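このサイトではCookieを使用しています。閲覧を続けると、使用に同意したものとみなされます。

4.6 障害物マップの登録と経路計画の確認
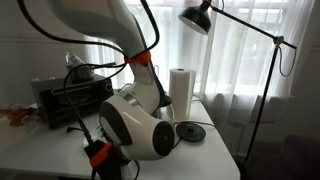 読了時間：4分

Vastance Plannerで、アーム周辺の固定物とケーブルを衝突判定に登録する手順です。4.5節の手先座標の設定を済ませてから始めてください。

1. 動作モードを「手動低速」に切り替え、Tarnoドライバーの接続表示が緑になるまで待ちます。

2. 「環境」タブで「平面を追加」を選び、天板の高さを入力します。天板は角が丸くても矩形で登録してかまいません。

3. 台上の物を直方体または円柱で囲みます。写真の配置であれば、オーブントースターは上に載った箱も含めて一つの直方体、ペーパータオルは円柱にします。余白は各面10 mmです。

4. 窓際のランプは、シェードと支柱を別々の形状で登録します。

5. 「ケーブル」タブを開き、オレンジ色のクリップの位置を固定点として指定します。固定点の間のたるみは、計画時に膨張半径として扱われます。

6. 「経路を検証」を押します。標準のサンプル数は538で、計算には約6秒かかります。

注意：卓上を這う細いコードは深度点群に現れないことがあります。「進入禁止領域」として手で描き加えてください。

注意：薄手のカーテン越しに外光が入る場所では、点群に欠けが出る場合があります。「Nirkholmフィルター」を有効にし、手順6をやり直します。

補足：エラーW-10（自己干渉）が出たときは、手首関節の可動範囲を狭めるか、ケーブルの膨張半径を見直します。固定点を変更した場合、保存済みの経路は無効になります。

登録内容は「Waweru形式で書き出し」から保存できます。ファイルには環境形状と固定点が含まれ、速度制限は含まれません。速度制限の設定は4.7節を参照してください。

お問い合わせ｜© Vastance｜ページの先頭へ戻る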